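Veteo opens its doors in Blackburn, and the hands come out

April 19, 2018

The people at Veteo had 187 names on the list for their open day, and by the time I got in the carpet was already busy. I'd come to talk with the engineer who runs the hand project, which goes by the name Trotska, and we ended up talking for most of the afternoon (I missed lunch, no regrets!).

"Everybody asks about walking," the engineer told me, pulling up a second chair. "I like walking robots fine. But watch your own hands while you make breakfast. That's the hard stuff, and it's the stuff people would want help with."

The sorting table is where I'd send any visitor first. There's a cardboard box with brown dividers in it, the kind that makes rows of narrow slots, and reaching into a narrow slot is a nasty job for thick fingers. "You have to come in straight," the engineer said. "A person feels the side of the slot and corrects without thinking. We have to teach every bit of that."
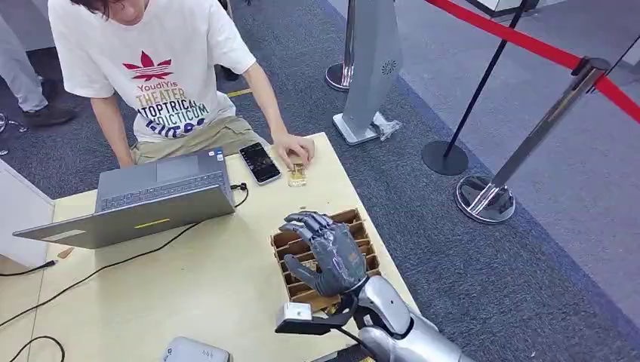 The hand above the divided box, with the laptop close by.

I asked how long the teaching takes. The answer was a laugh, and then a number: 1106 practice reaches logged since August, on the slots alone. "And I'd call it a beginner. A keen beginner."

What I hadn't expected was how much of the talk would be about fingertips. We spent a good quarter of an hour on them. The first set, made by a small shop in Plerkach, was too hard, and cards would shoot out like a watermelon seed. The next was too soft and wore out in 16 days. "You want something like the pad of your thumb, and then you find out how good the pad of your thumb is," the engineer said, pinching the air to show me. I tried it too, on my visitor's pass, and I haven't been able to stop noticing it since.

Then there's the matter of rest. I'd wondered why the fingers curl a little when they have nothing to do, and it's the same with people, apparently: let your arm drop and your fingers bend by themselves. Starting from a half-closed hand saves time on almost every grip they've tried.

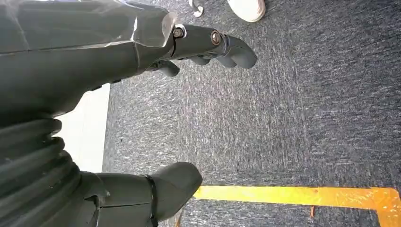
A reader in Blackburn wrote in afterward to ask whether the hand would ever be gentle enough for her mother's pill organizer, with its tiny lids. I passed the question along. "Lids are on the list," came the reply. "Tiny lids are further down the list. Tell her I'm working toward it."

Flat things were next, and they were my favorite part of the whole visit. A card lying in your palm is easy. A card held between thumb and fingers, at an angle you can use, is something else, and the engineer got quite worked up explaining it. "Press too near the corner and it spins. Press too hard and it bows. There's a sweet spot and it's smaller than you'd think!" 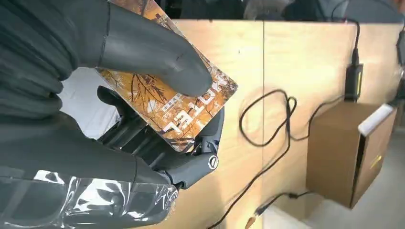 A hotel key card, thumb on top and fingers underneath.

I asked what comes after cards. Coins, then paper, then cloth, which the engineer said with a groan. There are 37 tasks on the Trotska sheet and cloth takes up the bottom six. Veteo plans to hold another open day once the paper tasks are in shape, and I've already asked for a spot.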